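Falimik Two-Slot Toaster, Long Slot, Stainless Steel
Item 142
Reviewed by Mirela Lins for the Tunstall kitchen shop

We don't stock many toasters. Most of them do the same job at wildly different prices, and I was not convinced we needed another. The Falimik is in the range because customers kept asking for long slots, and I can see why if you buy your bread from a baker. If you buy a standard sliced loaf, you will be paying for slot you don't use.

The maker's leaflet promises "perfectly even toast every time". I had it at home for 9 days and would call it fairly even. The first round of the morning comes out paler than the second, as it does on every toaster I have owned. Setting 3 suited white bread. Anything with seeds wanted longer.

Steel looks smart in the shop and shows every fingerprint at home. Wipe it with a damp cloth once it has cooled, and leave the polish in the cupboard.
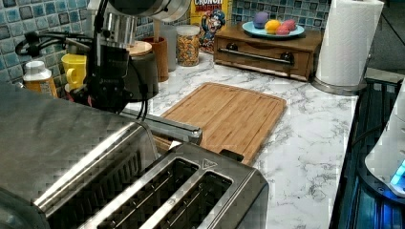 Do measure your worktop before ordering. A long toaster beside a toaster oven eats up more room than you expect, and you still want somewhere to put the board and the butter. Leave a clear gap behind it and don't push it under a wall cupboard while it's on.

The leaflet also makes a good deal of the "professional" finish. I have no idea what that means on a toaster. It's steel, it wipes down.

Slots: two, long
Body: stainless steel
Crumb tray: pulls out, rather stiff at first
Browning settings: 6
Guarantee: one year, keep your receipt

Rami Awwad on the shop counter likes it more than I do and will happily tell you so. Returns are accepted unused and in the box. We can't take back a toaster with crumbs in it.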